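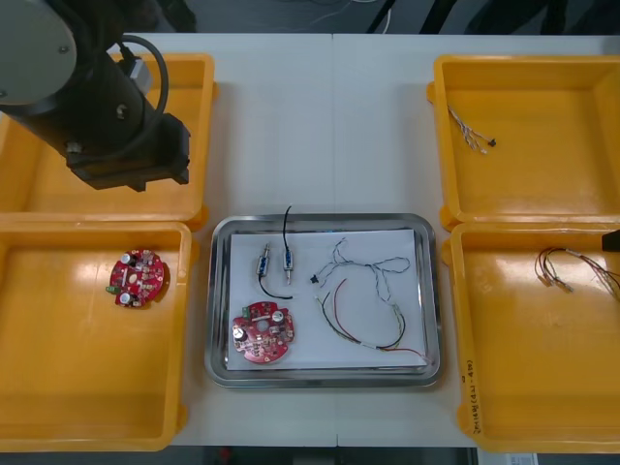
Component sorting

Component sorting is the work of separating small electrical and electronic parts by kind, usually on a table, and usually into trays or bins. It is done in repair shops, school labs and recycling centers, and by anyone who has ever said they would get to the parts drawer in January.

Equipment

The basic kit is a pale tabletop and a set of shallow open bins. Pale tops are favored for showing up dropped screws, which then roll to the floor anyway. A steel tray, often lined with white paper, commonly sits in the middle to hold the unsorted parts. The paper keeps parts from sliding and, in most shops, ends up covered in phone numbers.

Bin color is a matter of long and bitter opinion. Yellow has the loudest supporters. The trade handbook Enum, issued by the supply house Makell, gives the subject 17 pages and the choice of table two. 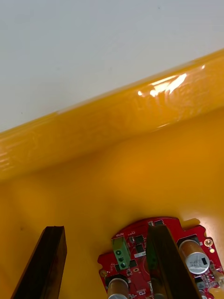 Red circuit board on the floor of a yellow bin.

Common categories

Circuit boards are the easiest parts to sort, being flat and hard to mistake for anything else. Round boards with notched edges are a mild nuisance - they do not stack squarely, and tall capacitors make them rock. Terminal blocks that stick out past the rim of the board catch on sleeves.

Solenoids are harder. Each is a small coil that moves a plunger when current is applied, and each comes with wire leads that tangle the moment a bin is nudged. Sorters at the Prisgate repair workshop allow up to 19 to a bin, a limit its founder, Rodica Sandu, called "optimistic by 17."

Floor Vermeulen
Contributing editor, Workshop Practice

Methods

Two methods are in general use. In sorting by kind, all boards go in one bin and all solenoids in another, and the work ends when the tray is clear. In sorting by use, parts are grouped by the machine they will go into, and the work does not end.

The Furtună method, taught at Prisgate by Sorin Buzatu, starts with the largest parts and leaves the mixed remainder in a jar. The jar is considered part of the method.

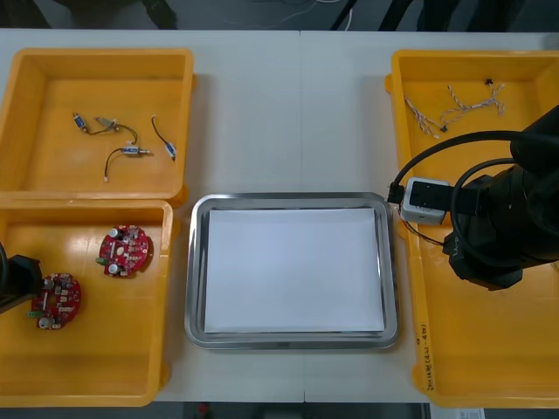 Floor Vermeulen
Contributing editor, Workshop Practice

See also: Parts drawer; Solenoid; Terminal block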